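Gultinus: A Review After One Winter of Play

I bought Gultinus in February, when my old group came back together and we wanted something between a real trading card game and a board game. It is a card game for 2 to 4 players with fixed decks, so there are no booster packs and no hunting for rare cards. The publisher is Kassab, a small company that also made Retow. If you played Retow, you will recognize the way of paying for cards: every card in your hand can also be used as a resource, and the choice hurts every time.

Each player takes one of six factions and a deck of forty cards. You win when you control three provinces at the start of your turn, or when your opponent cannot draw. In our games the second way happened only once, with the Tenano faction, who make everybody discard. I like Tenano very much, but I must warn you that new players do not enjoy sitting across from them.

The rulebook is good in the first half. The turn order is clear and the examples have card numbers, so you can lay them out and follow. Then comes the chapter about reactions, and there I had to read one page four times. Can a reaction answer another reaction? The answer is yes, but it is written only in the glossary, under "chain".

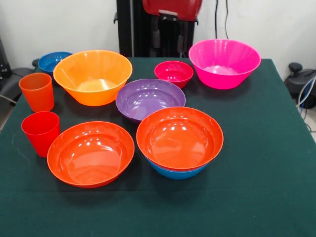

About balance I have mixed feelings. The two military factions are fast and simple, and in a two-player game they win too often when they go first. With three or four players this problem becomes much smaller — the others see you coming and they stop you together. I would give the second player one extra card, and this is how we play at home now.

The card stock is thick and shuffles well, but the black borders already show white marks on the corners. I put sleeves on everything. Sleeved decks do not fit in the insert, so the insert went to the recycling.

A game takes us one hour with two players and almost two hours with four. For me four is the better game, although the waiting can be long if somebody likes to think.

I would buy it again. If you play mostly with two, try it first at a friend's house or wait for the expansion, which should change the starting rules.

Score: 7.5 out of 10

Posted 21/06/2018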